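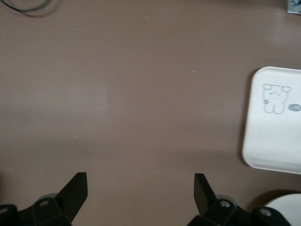 Page last modified: Monday, April 11, 2022

Re: [flemevholm-users] how many demos before it's worth training?

> We have 100 demos of one pick and place task, all from the same start
> pose, same operator. Policy is great on the bench and falls apart if
> anybody moves the tray a little. Is the answer just more? Somebody on
> the Vrettos side told us 2000 is the minimum and we don't have the
> hours for that.
>
> Also do you keep the failed ones or throw them out?

Quick answer, am between sessions so sorry for the typing.

No, don't go to 2000 of the same thing. You will get a policy that is very sure about one tray position. We did that in November with the Petia arm and ended up retiring most of the set.

What we do now on the Drovurley table: short batches, change something between every batch. Shift the tray, turn it, push it half out of the wrist view. Start with the fingers open over bare table, nothing close to them, so the arm has to go find the thing. If every episode starts with the object dead center between the fingers then centering is what it never learns. Looks to me like that's your problem, from the description.

Last batch was 88 episodes and it beat the old big set on moved-tray trials. Not by a mile but it was clear. Same network, same settings, only the data changed.

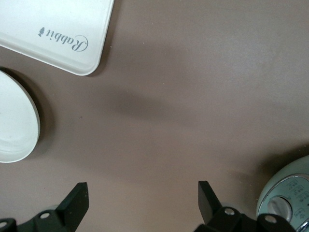
Other stuff that mattered more than I expected:

- leave the clutter in. We used to clear the table down to the one object, then wonder why it got lost when a bowl was nearby. Now other kitchen things stay out and get moved too
- lighting. Blinds up for one batch, down for the next. Shadows from the arm itself count, the policy will latch on to them if they always fall the same way
- more than one operator. Three is enough for us. Everybody has there own habits on the approach and you want that mixed
- lock exposure on the wrist camera before you start, write it down, don't touch it again. Lost a whole afternoon to auto exposure

On failed ones — keep them, but tag them. We use 3 tags: good, recovered, bad. Good and recovered go into training. Bad stays on disk and we only look at it when something is weird. Recovered is the most useful of the lot, a missed grasp and then a second try is exactly what you want it to see. Please don't trim the miss out, I've seen people do that.

One warning, check your timestamps before you merge batches. The Flemevholm recorder stamps camera frames on arrival and joint states on send, so they drift if the machine is loaded. There's an offset option in the config, default is zero, set it per machine. If the arm seems to react before the object is in view in replay, thats the reason.

If you want to try it cheap: keep your 100, add a few small batches with the tray moved, retrain from scratch (don't fine tune, we got odd results) and run the same test positions before and after. Post the numbers here either way, would like to see them.

Can send our batch sheet if useful, it's just a text file with tray angle, blinds, operator, notes.

Have to go, arm is homed and waiting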